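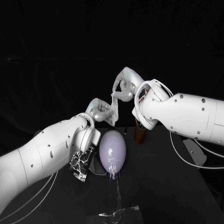 Tissue held above the lavender balloon, black tabletop and backdrop.

Notebook Materials Bench Log Archive

25 Jul 2026
Entered by Evelien Verstraete

Soft and light materials, black bench

The black tabletop and fabric backdrop remain in place. White tissue and the pale balloons both read clearly against them, and no change of cloth is proposed. The fabric does collect paper dust. It is to be brushed at the end of each session, downward only, and the tabletop wiped afterward with the dry microfiber cloth. The damp cloth left streaks in March and has been withdrawn.

Tissue. Two types are now on the shelf, Sostitz (two-ply) and Tan (single-ply). Stock at the start of the day was 1,568 sheets, of which 952 are Sostitz. The single-ply sheets tear along the fold when pulled lengthwise and leave a ragged end. The two-ply sheets stretch a little first, then the plies separate, and it becomes difficult to say whether one sheet or two should be entered in the log. Until Fumiko Koyama has settled the wording, a separated sheet is entered as one sheet with the letter S beside it.

Crumpled tissue is not to be flattened and returned to the box. Used sheets go in the paper bin under the window.

Balloons. The Weronura balloons are kept in the lidded tray, inflated on the day of use and checked against the sizing ring before they reach the bench. The lavender ones hold their shape well. They will stand on the narrow end for a moment only – on the broad end they are steadier, and that is the position to be used. A balloon with a visible crease near the knot is set aside.

Static was troublesome in the morning. Loose scraps of tissue clung to the balloons and had to be lifted off by hand, and one balloon drifted toward the fabric whenever it was released. Room humidity was 40 percent. Fumiko suggests wiping each balloon with an antistatic sheet and waiting 8 minutes before use. This will be tried on half the tray, with the other half left untreated for comparison.

Outstanding:
– Order of single-ply tissue from Platatport, not yet confirmed.
– Replacement lid for the balloon tray.
– Second lint brush. The present one sheds.

E.V.

Contact the materials desk | © 2026 Materials Workshop | Back to top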